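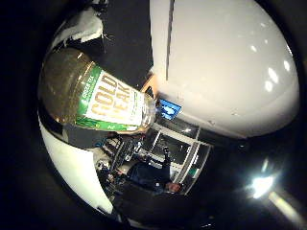 Figure 1. Gold Peak green tea bottle, label side showing.

What Is Holding the Label On? A Study of Drink Bottle Labels and Sorting
Facundo Quezada and Hemant Prajapati
Materials and Everyday Design, final project report
Submitted 18/04/2021

1. How we got into this

Our project started with an argument over a recycling bin. Hemant was peeling the label off a bottle before throwing it in, and Facundo told him he was wasting his time. Neither of us could prove we were right, so we looked around for somebody who knew, and by the next week we had a project proposal! We wanted to learn how labels are attached to plastic drink bottles, how hard they are to get off, and how much of the bottle they hide from a person who has to sort it by sight.

We both expected this to be a pretty dry subject. It really wasn't. Once you start looking at labels you can't stop, and our families are tired of hearing about glue.

2. Where the bottles came from

We put collection boxes in two places in February: the lobby of the Overgaard building and the snack corner at Hemis Hall. Anyone could drop in an empty bottle with the label still on. We took home what was in the boxes every few days, rinsed everything in the sink, and let it dry on towels. In total we kept 561 bottles. Anything that had held something other than a drink went straight to regular recycling, and so did anything crushed so badly we couldn't lay it on its side.

We also bought a few full bottles for the reading test in section 4, as we wanted to see how the drink itself changes things. The Gold Peak green tea in Figure 1 shows why. The tea is a dark amber-brown and a bit murky, and with that behind it the white label stands out strongly. Near the neck the clear plastic is easier to see through. An empty bottle with the same label would give you a lot less contrast, and we would have missed that if we had only worked with empties.

3. The peel test

We used 200 of the empties for peeling. Each of us took half. The rules were simple: one hand holds the bottle, the other starts at the seam or edge of the label, no knives, no hot water. We timed each one with a phone and stopped at 90 seconds even if the label was still on. Afterward we wrote down what was left behind (nothing, a glue strip, scraps of label, or most of the label).

We sorted the labels into three groups:

Wraparound labels, glued in one or two strips. These were the easiest by far. If you find the overlap, you can usually get a fingernail under it and pull the whole thing off in one go. It is a very satisfying feeling.

Shrink sleeves, which hug the bottle all the way around. Sleeves with a perforated line came off quickly. Sleeves without one were miserable — Facundo has short nails and gave up on several of them before the timer did.

Full-contact stickers, with glue over the whole back. These tore into little pieces and left the most mess. Several went past our time limit.

We noticed that we got faster as we went along. Hemant did most of his stickers on the last day, and his times for those are probably better than a beginner's would be. If we did this again we would shuffle the bottles first. We thought of that after the last one was peeled, unfortunately.

4. The reading test

This was our favorite part. A person sorting bottles doesn't get to stand each one up and turn it politely toward them. Bottles roll and lie at every angle. So we laid bottles on a table and asked classmates to tell us what each one was from a quick look.

What we learned is that curved labels do strange things to words. Look at the lettering in Figure 1. The big gold-and-brown letters of the name bend with the bottle, with GOLD sitting above PEAK, and you can still read both words. The size does a lot of the work. The words GREEN TEA are in small white letters on a green band at the edge of the label, and we think that is a much harder job for a reader in a hurry. The color helps, though! Several classmates told us they guessed the flavor of a drink from a colored band before they read a single word.

People were best at big letters with a plain background. They were worst at thin writing printed over a photo of fruit. A strong color stripe was nearly as useful as a name, at least for people who already knew the brand. For people who didn't, a stripe was only a stripe.

Something we hadn't planned to look at was which end people look at first. Most said they went right to the label, but a couple of people swore by the cap. Caps would make a great project for somebody else.

5. Checking our numbers against a bigger collection

Our sample was small and came from two buildings full of students, so it leans heavily toward iced tea, water and energy drinks. The Sonport reuse center kindly let us look at their tally sheets from an earlier sorting day, which covered 3,471 plastic bottles. They don't record label type, so we couldn't compare everything, but they do mark whether a label was still attached. Nearly all of them were. Facundo would like it noted that this supports his side of the argument, in that hardly anyone peels.

Hemant would like it noted that hardly anyone peeling doesn't mean peeling is a waste of time. We never settled this.

6. Problems and things we would change

The rinsing took forever. Sugary drinks leave a film near the neck, and bottles that sat in the box over a long weekend smelled awful. Next time we would ask people to rinse before dropping off.

Wet labels are also different from dry ones. Some of our paper labels got soft in the sink and may have peeled more easily than they would have otherwise. We marked those with a W in our notebook and left them out of the timing.

Our reading test needs a proper light setup. We did it by a window in the afternoon, and shiny bottles picked up reflections that moved as the sun went down.

7. What comes next

We would love to design our own label. Hemant has sketched one for a made-up drink called Sundorach, with a pull tab at the seam, one strip of glue, and the flavor printed in letters as tall as the name. We have a test print on plain paper wrapped around a rinsed-out water bottle. The tab tears too early, so the next version gets a wider one.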